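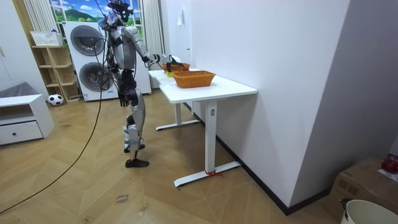 ## Re: Paniers en osier sur le bureau blanc

Bonjour à toutes et à tous,

Je réponds au message de ce matin, que je recopie en partie :

> Chez nous, à l'atelier Leltoteo, les petites choses traînent toujours sur les bureaux. Faut-il des boîtes fermées ou des paniers ouverts ? Et quelle taille ? Notre plateau n'est pas très profond.

Chez Nangate, nous avons choisi les paniers tressés, de couleur brun orangé, et nous en sommes contents. Il y en a deux sur le bureau blanc : le petit au fond du plateau, le grand, rectangulaire, vers le milieu. Dans le petit, nous mettons ce qui sert souvent. Le grand reste vide le plus possible, il reçoit les choses à trier en fin de journée, vers 17 h. Je le vide moi-même avant de partir – sinon il devient vite un deuxième tiroir.

Pour la taille, je vous conseille de mesurer d'abord le plateau, puis de découper un carton aux dimensions du panier et de le laisser 2 jours à sa place. Si le carton vous gêne pour écrire, le panier vous gênera aussi.

Une remarque pour le ficelage rouge au pied avant du bureau : il marque l'emplacement du meuble, merci de ne pas le couper quand vous passez le balai.

J'ai lu dans les archives de la liste (juin) que l'osier peut rayer les surfaces brillantes. Est-ce que quelqu'un met un feutre dessous ?

Bien cordialement,
l'équipe rangement de Nangate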